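Start | Themen | Anlagen | Wartung | Suche

Vurkel (Roboterzelle)

Vurkel ist eine Roboterzelle für Schiebeversuche mit kleinen Formkörpern. Sie wurde von Chinyere Okafor bei der Firma Selvanayagam entworfen und wird heute von Prodon betreut. Der Name bezeichnet sowohl die Zelle als auch das zugehörige Einrichtverfahren.

Aufbau

Die Zelle besteht aus einem hängend geführten Arm, einem blauen Lochrastertisch und einer auswechselbaren Holzplatte als Arbeitsfläche. Der Arm trägt keinen Greifer, sondern einen zylindrischen Schiebestift mit gerundeter Spitze. Die Körper werden nur über die Platte bewegt und nicht angehoben. Die Steuerung sitzt in einem getrennten Schrank unter dem Tisch.

Einrichten

Vor dem Auflegen einer neuen Platte wird der Tisch abgesaugt, vor allem in den Gewindelöchern. Die Schrauben an den Ecken werden zunächst von Hand eingedreht und dann über Kreuz angezogen. Ihre Köpfe dürfen den Fahrweg des Stifts nicht kreuzen.

Danach wird die Höhe des Stifts eingestellt. Zwischen Spitze und Holz bleibt ein Spalt von 2 Millimetern, geprüft mit einer Fühlerlehre an 6 Punkten. Weicht ein Punkt ab, wird die Platte unterlegt – die Höhe in der Steuerung bleibt unverändert. Ruwan Roy hat für diesen Schritt ein kurzes Prüfprogramm geschrieben, das die Punkte nacheinander anfährt und jeweils auf Freigabe wartet.

Zuletzt werden die Körper aufgelegt. Eine feste Anordnung ist nicht vorgeschrieben. 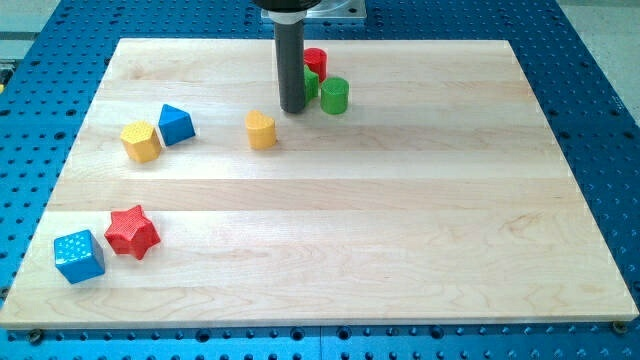 Diese Seite wurde zuletzt am 16. Mai geändert.

Zum Satz gehören Zylinder, Würfel, Stern, Bogenform sowie Drei- und Sechskantprisma in Rot, Grün, Gelb und Blau. Der Stift kann bei der Höhenprüfung dicht an stehenden Körpern vorbeikommen. In der Einrichtanleitung ist deshalb die langsamste Fahrstufe vorgesehen.

Wartung

Die Spitze des Stifts wird alle 3 Monate auf Riefen untersucht und bei Bedarf poliert. Eine raue Spitze hinterlässt Spuren am Holz und verfälscht die Reibwerte. Der Montagekragen wird bei derselben Gelegenheit auf festen Sitz geprüft. Nach einem Wechsel des Stifts ist die Höhe neu einzumessen, auch wenn das Ersatzteil die gleiche Länge hat.

Die Holzplatte wird trocken abgewischt. Öl und Politur sind nicht zulässig. Verzogene Platten werden seit September bei Tirerent nachgehobelt, zuvor wurden sie ausgesondert.

Siehe auch: Lochrastertisch, Fühlerlehre, Schiebestift

13 Mal geteilt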